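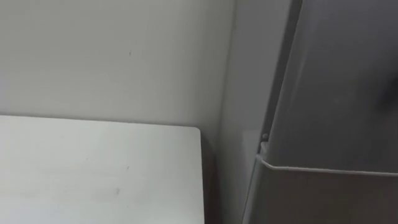 Géza Virág wrote to me after my last piece to say that a novel you can't remember is a novel you may as well not have read, and that he keeps a notebook by the bed for exactly that purpose. Every character goes in, every twist, every line worth keeping. I've thought about his letter on a good many walks, and I've decided, with all the affection in the world, that I disagree with him.

I finished Fludadus in May, all 300 pages of it, mostly on the verandah with a rug over my knees. I loved it! I pressed it on my sister, I pressed it on the poor woman at the Pranden library, and if you asked me today for the name of the younger brother I'd have to go and look. There was a ferry, I'm sure of the ferry. Somebody sold a piano they shouldn't have. What I have kept is the feeling of sitting beside a person who was about to do something foolish and wanting very badly to put a hand on their sleeve.

Our reading group has 12 members and most of us are in the same boat. We used to open with a recap of the plot, and it had the flavour of a school test, with the quick ones answering and the rest of us studying our biscuits. Now we begin by asking which character we'd been cross with. You'd be amazed how much comes back once you're cross.

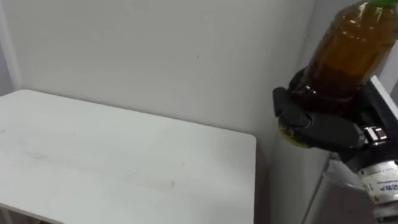
What stays behind

I'm no psychologist, and I know people who study reading argue among themselves over whether fiction makes us kinder. I'd be pleased if it did, but I wouldn't want to swear to it. My claim is a smaller one. A story gives you practice at guessing what another mind is up to, and you can keep the practice after you've lost the story, the way I can still swim without recalling a single lesson at the Magyar Street baths. 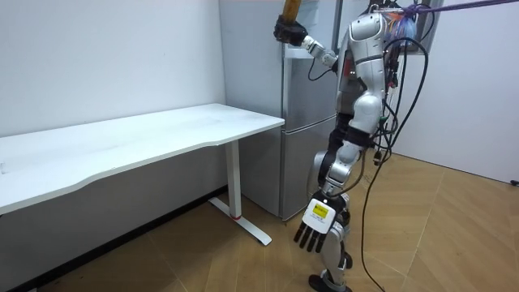
Readers can't help supplying an inner life, and it takes very little to set us off. A good writer knows this and holds back. Give me one arm lifted high in front of a tall silver fridge, the other hanging with its fingers pointing at the floor, and I've already decided there's some reluctance in it, even when the figure is a robot with cables looped down its back. I couldn't stop myself if I tried. Eighty years of novels would do that to anyone, I suppose, and I've had a fair few of them.

So keep the notebook, Géza, if it brings you pleasure, and I mean that. But please don't scold yourself over the books that slip out of it. I'm starting Fludadus again tonight, and I've no idea who gets the piano.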